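Home Journal Articles Authors Search Help

3.2 The parts and their markers

We were glad to find how much a plain white part can teach once it carries a few printed squares. The Skirnell set gave us two shapes to work with, a cross and a round part, and both are easy to make, easy to clean and a pleasure to handle. The cross came first. Gion Kaufmann drew it with broad arms and deep rounded notches between them, so that its outline reads well from almost any side (Figure 4).
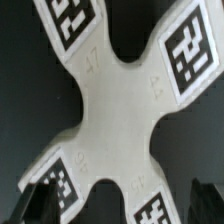

Figure 4. The cross-shaped part, with a square marker on each of its four arms.

Having a marker at the end of every arm spreads the known points as far apart as the part allows. A small error in finding one corner then does much less harm to the final pose. Tiziana Marino tested this in April with 300 placements on the bench at Merkbridge, and the gain over a single central marker was large enough to see in the raw plots, before any fitting!

The round part asks for more care. A disc has no arms and looks much the same however it is turned, so its heading has to come from the markers alone.

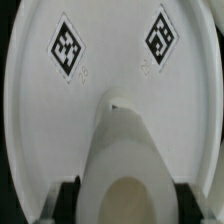 We therefore gave each marker its own number and set the squares at different headings. Two of them are enough to fix the turn of the part, and even one will do if its corners are sharp. The pale gray digits are for people. They save a good deal of time when a part is being checked against its drawing, and they are faint enough to leave the detector alone.

Curved white plastic brings a second problem, which is shading. Where a surface bends away from the light it goes gray, and a marker with no margin can lose its edge there. Wan and Blomqvist suggested a white margin outside the thick black border, and we have kept it ever since.
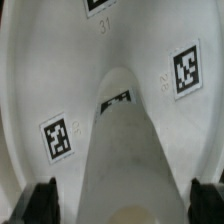

Figure 5. Square markers on a curved white surface, with the numbers 31 and 28 beside two of them.

With the margin in place, the border stood out cleanly across the full range of shading we tried. We repeated the check with 700 placements and were delighted with how evenly the results came out.

All layouts used a black tabletop, chosen for contrast with the white parts. 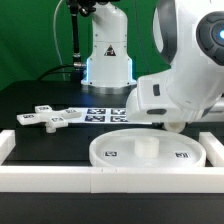 The cross was set slightly above the table and turned by hand between trials, in steps of 30 degrees, and its center was moved after each full turn. Shih-chieh Leung kept the record of starting positions. The same marker sizes were used throughout, and the fitting method follows Section 2.4 without changes.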